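**Grey metal lockers in our club changing room – how do I stop them smelling?**

Posted by Inska, Sep 22, 2018

Hello all. We've just taken over a back room for our little running club and it came with a bank of metal lockers, which I was thrilled about until I opened one. Phew! Old trainers and something sort of sour. The doors have vents in them but the smell just sits there. I've tried leaving a bowl of bicarb in the worst two overnight and it was a bit better, then by Tuesday it was back. I'd like to paint the insides eventually, but is there any point before the smell has gone? Also the wall next to them is scuffed near the floor and I'd love to sort that as well.
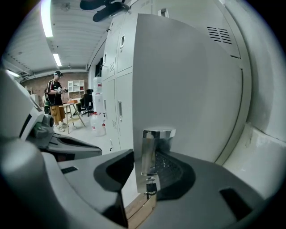
*The lockers, with the water jugs stacked beside them*

They're tall, light grey, recessed handles, and there are louvers up on the right-hand side too. I haven't tried shifting them yet.

**Dobre**

Ooh, I had exactly this at our allotment hut! Bicarb won't do much if the muck is still in there. Take everything out, hoover the bottoms (and the corners, grit gets packed in there), then wash the whole inside with warm water and a good squirt of washing-up liquid. After that go over it with white vinegar and leave every door open for 2 days – longer if the room's cold. Use an old toothbrush on the vent slots, mine were furry with dust.

Don't paint yet. I painted over a smell once and ended up with a smell plus paint. When you do, rub it down lightly first and use a metal primer or it'll flake off round the handles.

**Omudix**

chuck them and get new ones

**Wunura**

I wouldn't chuck them, they look fine to me. Worth pulling them away from the wall a couple of inches if you can get someone on the other end, ours had 7 socks and a mouldy towel down the back. For the scuffs try a damp sponge with a tiny bit of sugar soap before you buy any paint. I'd shift the jugs first so you don't knock them over. And make people take their kit home! We did a proper clear-out in May and it's been all right ever since, apart from one locker that still smells of oranges.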